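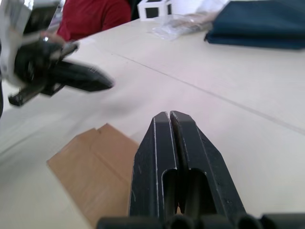 ## "Die Pausen haben uns am meisten verraten"

Arben Zupan arbeitet bei Vollumov an der Frage, wie zwei Roboterarme an einem Tisch zusammenarbeiten können, ohne dauernd aufeinander zu warten. Die Ergebnisse der letzten Versuchsreihe liegen seit Juli vor. Wir haben mit ihm über die Methode gesprochen.

Aufgezeichnet wurden 3177 Durchläufe, verteilt auf 8 Aufgaben. Jeder Greifer hat eine eigene kleine Kamera, ausgewertet wird jede Ansicht zunächst für sich. "Wir wollten wissen, wie viel ein Arm vom anderen sehen muss", sagt Zupan. Auf vielen Einzelbildern sind die eigenen Finger scharf und der zweite Arm ist nur ein Streifen. Früher habe man solche Bilder aussortiert. "Das war ein Fehler. Die Unschärfe sagt dem Modell, dass der andere gerade unterwegs ist."

Mit Karton, Folienbeuteln und Stoff hat die Gruppe bewusst Material gewählt, das seine Form ändert oder spiegelt. Starre Würfel seien für diese Frage zu einfach, meint Zupan. Bei durchsichtiger Folie versagt die Tiefenschätzung nach seinen Worten regelmäßig, bei gefaltetem Stoff stimmt oft die Kante nicht.

Verglichen wurden drei Varianten: beide Kameras gemeinsam, jede allein und jede allein mit einem kurzen Gedächtnis von 5 Bildern. Die dritte Variante kam fast an die erste heran. Beim Falten von Karton war sie sogar etwas besser - ein Befund, den Zupan noch nicht erklären kann. "Wir haben das zweimal nachgerechnet. Ich würde trotzdem nichts darauf bauen."

Gorazd Kneževič, der in Koturham die Auswertung betreut, sieht den Nutzen vor allem im Zeitverhalten. Er hat die Stillstände beider Arme gemessen. "Die Pausen haben uns am meisten verraten. Ohne Gedächtnis bleibt ein Arm stehen, sobald der andere aus dem Bild geht. Er weiß dann nicht, ob der Platz frei ist."

Offen ist, ob sich das Verfahren auf andere Tische übertragen lässt. Ein zweiter Aufbau in Velden soll das klären. Dort sind die Arme weiter voneinander entfernt montiert, und das Licht kommt von der Seite. "Mit schlechteren Werten rechnen wir", sagt Zupan. Die Auswertung übernimmt wieder Kneževič.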